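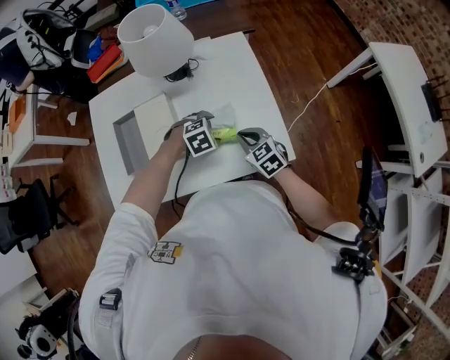 Fig. 1. White table with an open cardboard box on it.

Search the guide Enter keyword Go
2 min read

Section 4: Setting Up Your First Floor Plan in Waltorum

Now the fun part! You have your lot lines in, so let's put a house on them.

1. Open the Plan tab and choose New Story. Start with the ground floor, even if the bedrooms upstairs are what you're itching to draw.

2. Type the outside dimensions. Waltorum takes up to 4,000 square feet per story.

3. Drag the stairs in before any inside walls. They eat up more space than you'd think, and rooms fit so nicely around them afterward.

4. Draw the walls. Hold Shift to keep them straight.

5. Drop in doors, then windows. Watch the little swing arc on each door (I love this feature) and flip any that hit a closet.

Note: Porches and decks go on the Outdoor layer and don't count toward your floor area.

Caution: Changing the wall thickness after step 5 resets every door on that story. Save a copy first.

6. Press Walk Through and take a stroll around your kitchen!

Comments (2)

Igor Szulc: Can I mirror the whole plan? Our garage needs to be on the east side.

Kaisu Partanen: Yes, Edit > Mirror Story. Do each story separately and check the stairs.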